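7. Comparing two policies on the tabletop set

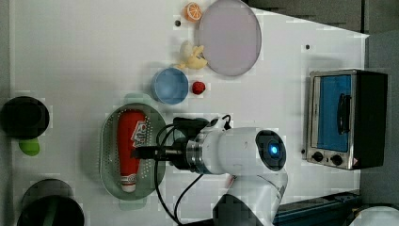

One reply to the April draft of this section asked why anyone should bother with it, given that the Zetness report already gives a success rate for the tray task and the code is free to download. The reply went on to say that repeating other people's trials is a poor use of an arm.

We don't agree. The Zetness rate was obtained on one table, by the people who trained the policy, who also decided what counted as a success. It may well be right. The report doesn't let you tell. Follow the steps below and you will have a number of your own, and some idea of how far to trust it.

This section assumes that the Firnen controller is installed and the arm passes the start-up check in section 3. It applies to the tray task only: the bottle lying in the colander is to be gripped, lifted clear of the rim and put down on the open table, with the toy food, the bowl and the plate left out as clutter.

7.1 Before you start

1. Write down what you expect to find. One sentence will do. Put the date on it and save it in the results folder before the arm is powered.

2. Decide how many trials each policy will get, and write that down too. Do not leave it open. A run that is stopped when the figures look good will nearly always look good.

3. Choose the comparison policy. It should have seen the same demonstrations as the one under test. Zetness was trained on 1000 demonstrations. Setting it against a baseline trained on a fraction of those tells you about the demonstrations and very little about the method.

4. Write the success rule in words a stranger could apply. "Picks up the bottle" is too loose. Ours reads: the bottle is off the tray, lying or standing on the table, and the gripper is open and clear of it when the time limit is reached.

5. Ask somebody outside the project to read the rule and score a few old recordings with it. If their scores differ from yours, change the rule and try again.

Note: Most of the disagreements we have seen come from the same two cases. In one, the bottle leaves the tray and comes to rest against the rim. In the other, the tray is lifted along with the bottle. Settle both in writing before the first trial.

7.2 Laying out the table

6. Place the colander tray within easy reach of the arm and lay the bottle lengthwise in it. Keep the cap pointing the same way in every trial unless the trial sheet says otherwise.

7. Put out the clutter. Any everyday mixture is fine, and toy fruit is useful for its bright colours. A toy strawberry beside a light blue bowl is a fair thing to ask a policy to ignore. It is also a red object on the same table as a red bottle, so record how far apart the two are.

8. Leave large fixed items where they are. If a toaster oven stands at the side of the table, it stays there for both policies. Moving it halfway through changes the background for one of them.

9. Take a still from overhead and save it as the reference layout. Before each trial, lay the live view over the reference and nudge the objects until they match.

10. Use the trial sheet to choose the starting position. The sheet is shuffled by the controller and must not be edited by hand.

CAUTION: Keep hands and sleeves away from the tray while the arm is enabled. The overlay in step 9 tempts people to reach in for one last adjustment. Disable the arm first, every time.

CAUTION: Loose cables at the wrist can snag on the tray rim when the gripper comes in low. Move the arm slowly by hand through the full reach of the task before the first trial, and tie back anything that drags.

7.3 Hiding which policy is running

This is the part people skip. We skipped it ourselves for a long time, and we no longer quote the figures from that period.

11. In the Firnen console, open Compare and load both policies. The console gives each one a plain label and keeps the match to itself.

12. Cover or close the window that shows the policy's predicted path. After a short while most operators can tell the two apart by the shape of the path alone.

13. Run the trials in mixed order. Do not run all of one policy and then all of the other. Grippers loosen, daylight moves across the table, and operators get tired. With mixed order both policies get their share of the bad hour.

14. Reset the table in the same way after a failure as after a success. An operator who is sorry for a policy will place the bottle a little more kindly the next time, and will not know they have done it.

Note: The blinding is weak. If one policy hesitates over the bottle and the other doesn't, the operator will guess within a few trials. We ask operators to write down their guess at the end of the session. Please report how often they were right.

7.4 Scoring

15. Score from the recording, after the session. The person scoring should not be the person who laid out the table.

16. Give each trial one of three marks: success, failure or void. Use void only for faults outside the policy, such as a lost camera feed or an emergency stop pressed by mistake.

17. For every void, write the reason before looking at which label was running. Voids are where good results are made. If one policy has clearly more of them than the other, treat the whole session with suspicion.

18. Have a second person score the same recordings without seeing the first set of marks. Report how well they agree. Where they do not, leave the trial in and show the total both ways.

19. Only now press Reveal.

7.5 What we found, for what it is worth

The pooled log for this task held 1906 trials when this section was last revised, from the benches at Zulavora and Mercado. Zetness did better than the baseline at both places. The gap was smaller than the one in the report, and at Mercado it was small enough that we would not build anything on it.

Three things made more difference than the choice of policy:

- Which end of the bottle the cap was. Turning the bottle round in the tray hurt both policies, and Zetness lost more of its lead than we had hoped.
- Clutter close to the rim. Both policies coped with fruit on the far side of the table. Fewer approaches were clean when something stood right beside the tray.
- Who laid out the table. We can't explain this one and would like it to go away. It was still there after step 9 was added.

A video of a clean grasp shows that the arm managed a clean grasp. A gripper hanging over the label of a bottle looks much the same whether the next second goes well or badly, and we'd ask you not to judge either policy from stills or from the clips on the project page, including ours.

We also make no claim about other tasks. The report suggests that the method carries over to drawers and oven doors. Nothing in the pooled log bears on that.

7.6 Reporting your result

20. Upload the full set of recordings, voids included, along with the sentence from step 1. Entries without that sentence are kept in the archive and left out of the pooled total.

21. Give successes and trials as plain counts for each policy. Percentages on their own will be sent back.

22. State anything you changed: a different tray, a heavier bottle, a darker room. A changed set-up is welcome. An unmentioned one spoils the log for everybody else.

23. If your result goes against the report, send it anyway. If it agrees with the report, check it with the same care you would have used had it gone the other way – then send it.

Troubleshooting

Console refuses to shuffle the trial sheet. The sheet has been opened in another program and saved. Delete it and create a new one.

Overlay does not line up at the table corners. The overhead camera has moved. Repeat the camera check in section 3, take a new reference layout and start the session again. Do not join the two halves.

Both policies fail at every trial. Check the gripper before blaming either. Seven of the early sessions were thrown out for a finger pad that had worked loose.

Both policies succeed at every trial. The task is too easy to separate them. Bring the clutter nearer to the tray, write down the new layout and begin again from step 1.

Last revised Jun 6, 2025 | Contact the Firnen documentation desk | © Zulavora | Back to top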